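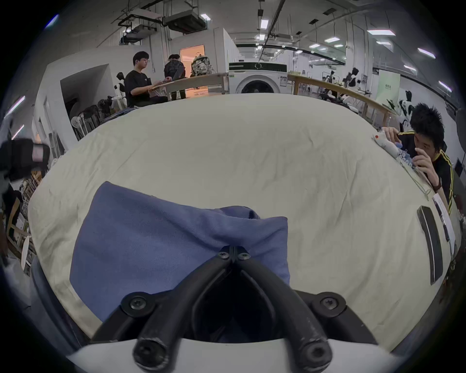

Photo: Ya-wen Wan / Stiralen student team, Gernberg

February
By Ya-wen Wan
2 min read

Ticket: left gripper drifts out of sync with the right during folding demos
Status: open, workaround in place

Hi Isamu, me again! You asked me to put everything in one ticket instead of sending you messages at midnight, so here goes.

Short version: we record folding demos with the two hand-held grippers, one per hand, and the jaw data from the left one slides out of step with its own video. The right one is fine. At the start of a take you can't see it at all. By the end, the video shows the left jaw shut on the cloth and the log still says it's open, so anything we train on that is going to grab air.

Takes are capped at 3,000 frames and we record at 60 frames per second. Short takes look clean when I scrub through them, and it's only in the second half of a long one that I notice the slip. T-shirts are usually over quickly. Anything with long sleeves takes me ages (I'm a terrible folder, ask my mother) and those are the takes that go bad.

What I've tried so far:

Restarted Hestia on the recording laptop. No change.

Swapped the cables left for right. The drift stayed with the left gripper, so I'm calling the cables innocent.

Recalibrated both jaws, fully open and fully closed, before every take. The values are nicer now but the drift is the same.

Then I went back to the plainest test I could think of, which is both grippers holding the same piece of cloth and squeezing together on a count. If the two logs agree, the squeezes line up. They did for the first few and then the left one started lagging.

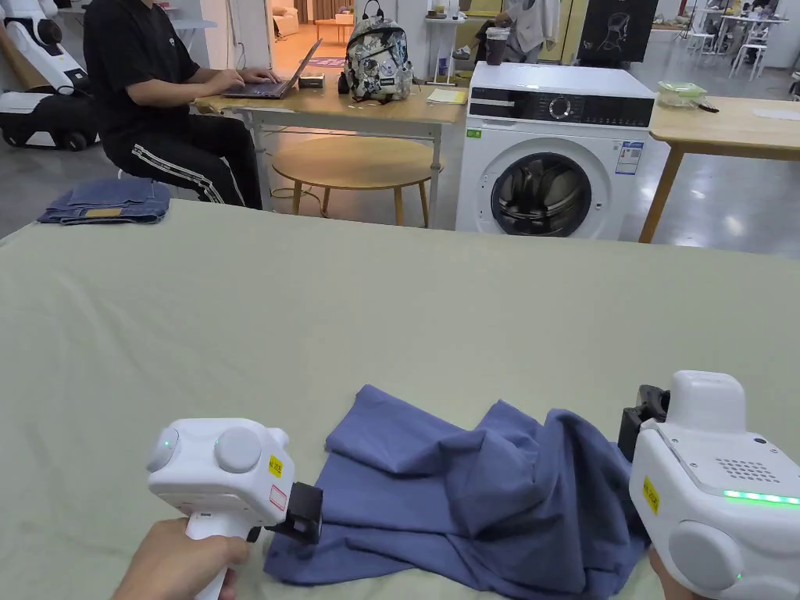
Both grippers on the blue-violet cloth, jeans parked beyond the far left edge of the table.

Update, 4:15 p.m.

Got your reply, thanks! You were right to ask about firmware. The right gripper is on the new Fabbri build and the left is still on the old one. I would have sworn I flashed them together, but the version screen in Hestia says otherwise, so that's on me. I tried to update the left one and the installer got most of the way, hung, and rolled itself back. Second try, same thing. I've attached both installer logs.
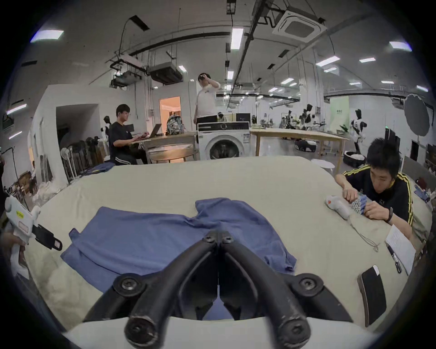
While that was rolling back I wrote a little script that checks the jaw timestamps against the video at the beginning and the end of each take. It doesn't fix anything, it just flags the bad ones so I can stop doing it by eye. I also cut our takes in half, one sleeve per take, and the flags mostly went away. Annoying for labeling — every fold is now in pieces — but we can keep recording this week.

Questions for you:

Can I put the old firmware on the right gripper so that at least they match? I'd take two slow clocks over one slow and one good.

Is there a way to force the installer past the point where it hangs, or does the gripper need to come over to you?

And do the bad takes have to go in the trash, or could the timestamps be stretched afterward? I've kept all of them in a folder called "maybe" and I'd love not to fold those shirts again.

I'm in the lab until seven and can run anything you want me to run before then.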